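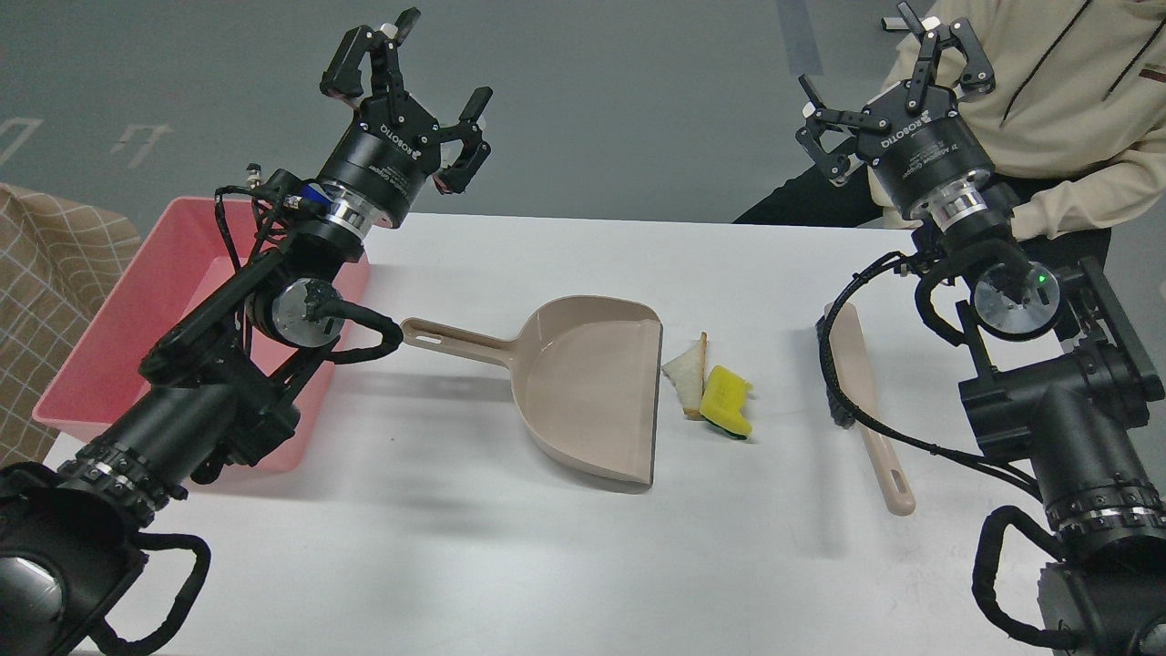 Metis Soup and Stew Recipes

Metis is a collection of 1,570 home recipes for soups, stews and porridges, typed up from handwritten cards and community cookbooks and put into one format. It was made for people who work on recipe search, unit conversion and shopping list tools. Plenty of people also just cook from it.

Maintainer: Leena Riihimäki
Last updated: February 6, 2019
Format: CSV, UTF-8, comma separated, text fields quoted

What is in the download

recipes.csv has one row per recipe.
ingredients.csv has one row per ingredient line, linked by recipe_id.
units.csv is the conversion table we used.
sources.csv lists where each recipe came from.
checked.txt lists the recipe_id of every recipe in the checked subset.

Where the recipes came from

The largest part is the Tuominen card box, a set of index cards kept by one family and added to by several hands. Most are in English, and the rest were translated before typing. The second part comes from the Prinora parish cookbooks, which were spiral bound and sold at bake sales. The smallest part was sent in by readers of the Butetti newsletter, who filled out a web form.

Recipes copied word for word from a commercial cookbook were removed when we spotted them. If you find one we missed, send the recipe_id and the name of the book.

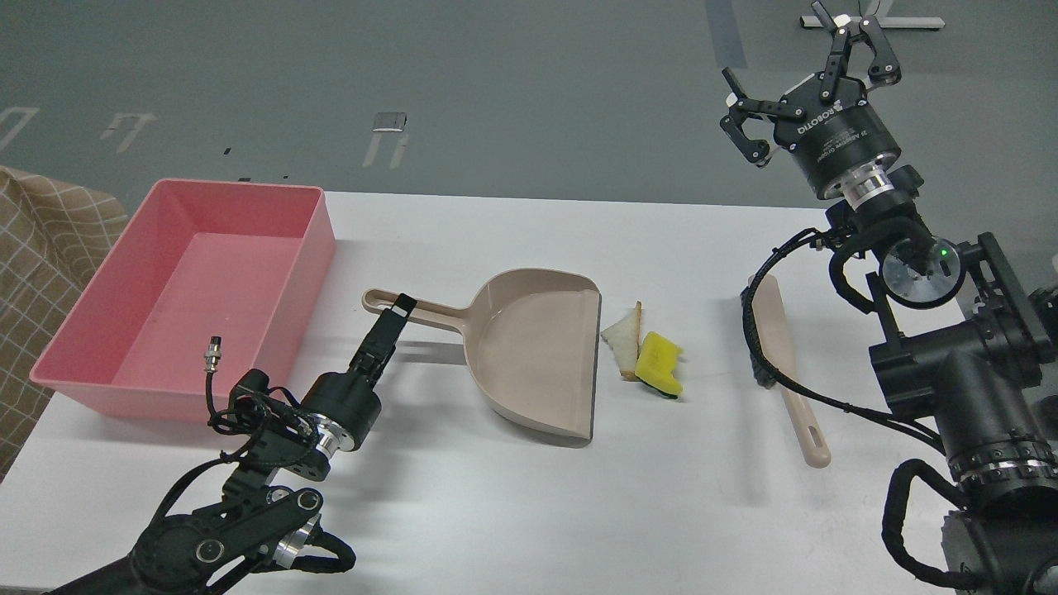 Fields in recipes.csv

recipe_id: text, starts with T, P or B depending on the source.
title: as written on the card. Spelling was left alone, so you will find both "chilli" and "chili" and at least one "barely soup" that is clearly barley.
servings: whole number. Blank if the card did not say.
minutes_total: whole number. Includes simmering but leaves out overnight soaking, which has its own field.
soak: yes or no.
method: free text, up to 1,000 characters. Longer methods were shortened by the typist, and the flag method_cut is set to 1.
notes: anything written in the margins, such as "less salt" or "good with dark bread."

Fields in ingredients.csv

recipe_id: matches recipes.csv.
line_no: order on the card.
amount: decimal number. Fractions were converted, so 1/3 cup appears as 0.333.
unit: see units.csv. Blank for things counted whole, such as onions.
item: the ingredient in lower case, singular.
prep: chopped, peeled, soaked and so on.

Amounts like "a handful" or "butter the size of an egg" have a blank amount and the original wording in the unit field. We did try turning these into grams. Two typists came up with very different numbers for the same handful of parsley, so we went back to the words.
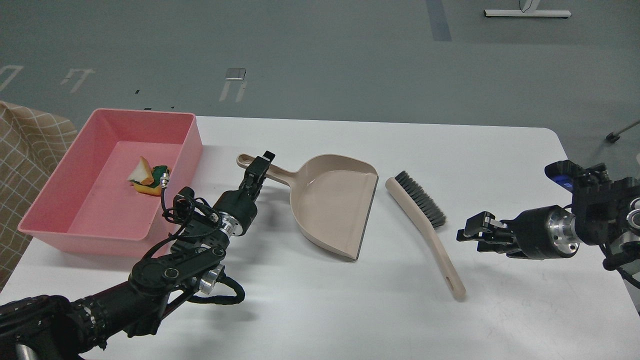 Stock is the ingredient that causes the most trouble. Some cards say stock, some say broth, some say bouillon, and a few say "the water from the ham." All of the first three are entered as stock, with the original word kept in the prep field. Ham water is entered as ham water.

Cream is entered as written. The cards rarely say heavy or light, and we did not guess.

Checked subset

A subset of 300 recipes was read against the original card by a second person, who corrected amounts, units and line order. Use this subset if you need clean quantities. The other recipes were typed once and looked over quickly. Common mistakes there are tablespoons typed as teaspoons and ingredients that show up in the method but are missing from the list.

Known gaps

Fish soups are thin on the ground outside the Tuominen cards.
Pressure cooker times are missing for nearly everything.
There are no nutrition figures. Please don't rely on this data for allergy information, as "bouillon cube" can hide wheat, celery or milk.
Several lentil soups are near duplicates. They were kept because the spices differ.
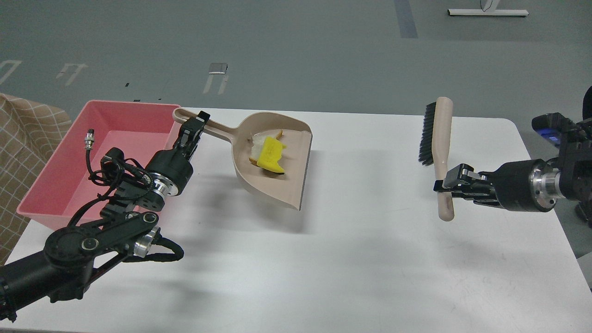
Metis Recipe Data, Vol. 4

Changes in this volume

Added the soak field.
Split "pepper" into black pepper and bell pepper where the card made it clear. Where it didn't, the item is pepper_unknown.
Fixed a sorting error that put the P recipes out of order in sources.csv.
Oven-finished stews, which used to be marked as casseroles, are now back in.

Terms of use

Free for teaching, research and home use. For anything sold, write first. Please name the collection and the volume you used.

Corrections

Send the recipe_id, the field, the value it has now and the value it should have. Fixes that come in before the end of September go into the next volume.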